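Plultomdale Council Ordinance Tracker: README

What is in here

Ordinances and resolutions introduced before the Plultomdale town council, one row per measure, with the text as filed and whatever can be learned about where it went afterward. Coverage starts in May, when the clerk's office began posting agenda packets as searchable files. Earlier packets are scans, and I don't trust the text that comes out of them enough to publish it.

Maintained by Volodymyr Polishchuk. Corrections welcome if they come with a page reference.

Files

measures.csv has the main table. votes.csv has roll calls, where a roll call was taken. sponsors.csv links council members to measures. The text folder holds one plain file per version, named by measure number and reading.

Fields people misread

status: copied from the clerk's index on the day of the pull. The index says "pending" for measures that died in committee two sessions ago. I keep the clerk's word in this column and put my own reading in status_checked, which is blank when I couldn't confirm anything. Blank does not mean pending.

sponsor: the name on the first page. In Plultomdale that name is often whoever chairs the committee, whether or not they wrote a line of the measure or even like it. Please don't rank members by "bills authored" using this file. The Chauke civic scorecard did that with an earlier release, and its top-ranked member had voted against 4 of the measures she was credited with.

topic: one of 8 labels, assigned by hand. The labels are mine and so are the mistakes. "Public safety" in particular holds everything from fire hydrant spacing to the leash rule.

fiscal_note: yes or no, for whether a cost estimate was attached. It says nothing about whether the estimate is any good. Several read "no significant impact" with no figures under them, and those still count as yes. 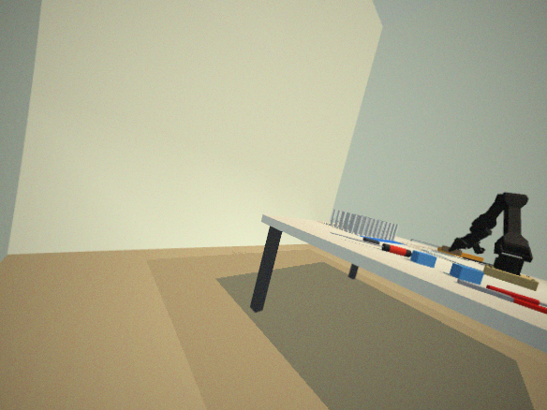
Does a "passed" entry mean the ordinance is in force?

Only if effective_date is filled in and repealed_by is empty. Passage on second reading sends a measure to the mayor, and the index doesn't always record what happened on that desk — two measures marked passed were returned unsigned and never came back to the floor.

How the rows are made

A script called Zornden fetches the agenda packets and splits them into measures. It does well on ordinances and badly on resolutions, which the clerk formats three different ways. I read every row it produces before release. Votes are typed in from the minutes by hand, because the minutes list absences in a sentence at the bottom and the script kept recording absent members as voting yes.

The county also sells access to a product named Mevuleck that claims full legislative history for every town in the area. I compared it with the minutes for one session. It had votes I couldn't find in any minutes, and when I asked where they came from I was told the method was proprietary. None of its data is used here.

Known gaps

Closed sessions are missing and will stay missing.

Amendments made from the floor show up only if somebody wrote them into the next version. Compare the first and second reading files yourself and don't rely on the amended flag, which misses roughly 7 out of every ten small changes.

Voice votes have no entries in votes.csv. The minutes say "carried" and stop there. I have seen people treat those as unanimous, including in a newspaper chart, and there is no basis for it.

Committee votes are not included. I may add them if the committees start publishing minutes on time, and I'm not holding my breath.

Updates

After each regular meeting, once the minutes are approved. Approval often lags by a meeting or more, so the newest rows have text but no votes. Old releases stay up. If you publish something from this data, say which release you used.

License

The measures are public records. The labels, notes and checked status may be reused with credit. Changed copies should say what was changed.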